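# Callero Bench Service: Frequently Asked Questions

Last revised July 7, 2022. Maintained by Man-sik Min, bench support.

Callero rents two-arm bench time to teams that need manipulation recordings but don't want to buy or maintain hardware. A booking covers the table, both arms, the standard prop sets and an export of the results. The bowl set is the one most customers start with.

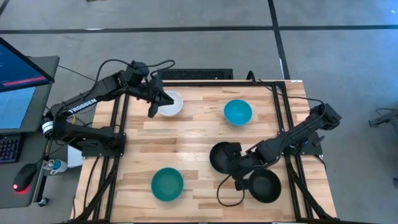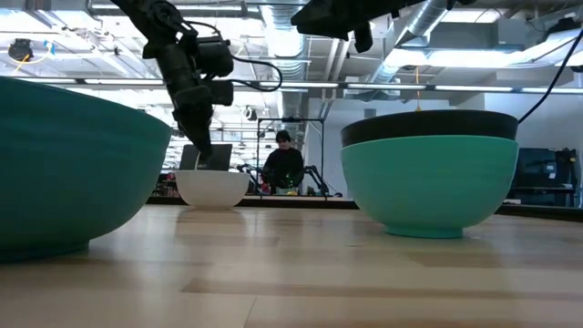 ### How is the service billed?

Billing is per accepted episode, in blocks of 50. An episode is accepted when it passes the checks listed in your work order. Rejected episodes are not charged and do not count toward the block. Unused episodes carry over to your next booking until the end of September.

### What is the difference between the Allby and Rantala plans?

Allby uses our task list and our props. Rantala lets you write your own task and ship your own props. Joint data and camera streams are recorded the same way under both plans. Rantala bookings need a task review first, usually a short call and a one-page form.

### Can I send my own objects?

Under Rantala, yes. Each object has to fit between the side rails with clearance for both grippers. We don't accept liquids, powders, live blades or anything that sheds. Label each piece on the underside if you want it returned.

### How large can a single order be?

Up to 1,512 episodes. Larger jobs are split into separate orders, each with its own calibration file. Don't merge them without reading the calibration notes.

### What format do I receive?

Each episode is a folder with joint positions, gripper state, timestamps and video from every camera on the order. The Ristik export tool converts these folders to a single archive. Error 316 in Ristik means a timestamp file is missing; request a re-export and do not edit the folder by hand.

### Do you train the model too?

No. We deliver recordings. Questions about learning rates, policies or evaluation should go to your own team.

### Who do I contact about a failed delivery?

Write to Ha-neul Han in scheduling with the order number and the name of the affected folder. Re-exports are normally ready in two working days.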